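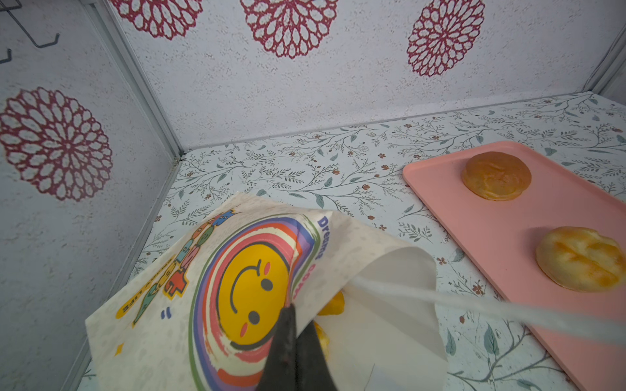 How does a robot learn a new job?
Somebody shows it, again and again, usually more times than they would like.

At Kirnero, Kianoush Nouri steers a robot from across the room by remote control. The robot remembers every move. Take buns and a paper bag: the fingers must pinch the bag without squashing it - and paper bends whenever it pleases. One bun in the bag, two still on the pink tray, and so on until Friday teatime.

Kianoush shows each job 200 times. You learned to pack a bun in one go, so feel free to be smug.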